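Safavi Stedport Table: Marble-Look Top, Black Aluminum Frame

Reviewed Feb 8, 2025

The Stedport is sold by Safavi as a general work table. It ships flat in one carton, with the top already fixed to two of its four rails. I bought mine in December at full price and have used it daily since then for paperwork, parcel wrapping and light repair jobs.

Assembly

You get 12 bolts, 14 washers (two spare) and one hex key. The key is soft and its corners had rounded over before I finished the second side. Use your own. Leave everything finger tight until all the rails are seated, then work across the corners. Total time was 50 minutes for one person. The instruction sheet shows the long and short rails at the same length, and I put one in the wrong place on the first attempt.

Stiffness

Good along the length, fair across it. With the bolts fully tightened there is a slight sway if you lean on a short side. Retightening after 10 days removed most of it. I would not clamp a vise to this table. A sewing machine or a small printer is well within what it can take.

Surface

The finish is glossy, pale gray with off-white, printed or cast with a wavy marble-type streak. Safavi does not state the material on the listing and did not answer when I asked. Pen ink wiped off with a damp cloth. A strip of packing tape left on overnight came away without lifting anything. Fine dust shows up badly in low side light and not at all from overhead.

Gloss is the main thing to think about before buying. Under a bare bulb the reflection is bright enough to be tiring when reading printed pages. Moving my lamp to the side and adding a shade fixed this.

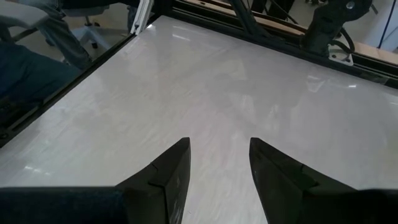
The streaks run on the diagonal and the black rails make a raised border at the edge of the top. That border stops pens and screws from rolling off. It also collects crumbs along the inner lip, and a cloth will not reach them. I use a soft brush once a week. If you slide heavy boxes off the table, expect them to catch on the rail.

Kibet Muli wrote in after the first version of this review to say that the lip is a bigger problem than I allow: he cuts fabric, his ruler cannot lie flat past the edge, and he lost usable width on all sides. He sent his back and bought the Trovevside, which has a flush edge and a matte top. I have not tested that model.

Price

I paid 300 with delivery. The Lulanton in the same size costs less but has a painted frame, and the paint on the one I owned chipped at the corners.

Rating: 7 out of 10. One point off for the hex key and the instruction sheet, two for the sway.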